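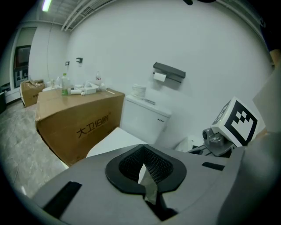
Althorpe Court Residents' Association
Minutes of the September general meeting
Held in the ground floor lounge, 7:00 p.m.

1. Minutes of the last meeting
Approved with one correction. Under item 4, "east stairwell" should read "west stairwell."

2. Water bills
The building's water is billed on one meter and split by unit. The last bill was higher than the one before it, and the board was asked why. The management company, Gondby, says the rate went up in July and that it also suspects leaks inside the units. Several owners said they had never been asked to check for leaks. Gondby will put a one-page notice under every door. Owners asked that it explain how to do a dye test and which valve shuts off the toilet supply.

3. Toilet replacement offer
Seveo has quoted for replacing the older single-flush toilets with dual-flush models. The price is $615 per unit installed, including haul-away of the old fixture. Seveo wants at least 30 units signed up before it will hold that price. 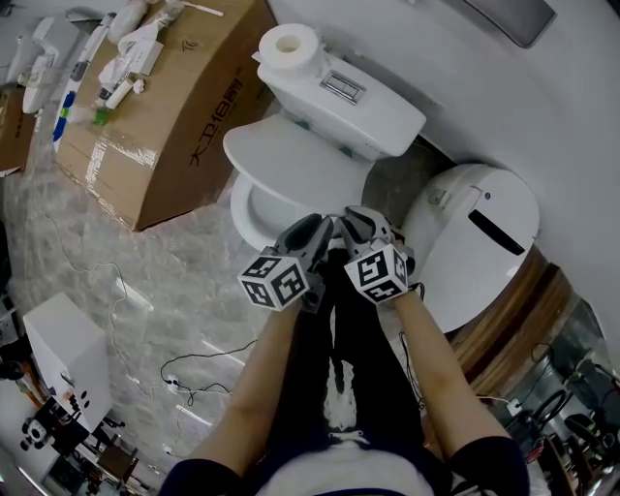 Questions from the floor:
Can an owner buy their own fixture and pay for labor only? Seveo has not quoted for that. Gondby to ask.
Does the price cover a new shutoff valve? No. A valve is extra if the old one will not close.
Is the work mandatory? No. Owners who have already replaced theirs do not need to do anything.
Will the association pay part of it? A rebate of $100 per unit from the reserve fund was proposed and seconded. One owner objected that people who paid for their own replacement last year would get nothing. The motion was amended to include anyone with a receipt from this year or last. Carried as amended.

Sign-up sheet to go in the mail room until the end of October.

4. Laundry room
The second dryer is still out. Hattori came out twice and is waiting on a drum belt. Residents are asked again to stop propping the door open with the folding chair. The coin box will be emptied on a regular schedule from now on.

5. Parking
The visitor spaces by the dumpsters will be repainted before the first frost if the weather allows. The fine for parking overnight in a visitor space without a pass stays at $200. A request to lower it was discussed and did not get a second.

6. Other business
The hallway light outside the mail room flickers. Gondby has it on the list.
A resident asked for a bike rack near the side entrance. Carried over, needs a price.
Smoking on the lower balconies was raised again. The rule has not changed.

Next meeting in November, same room. Budget to be circulated beforehand.

Adjourned 8:25 p.m.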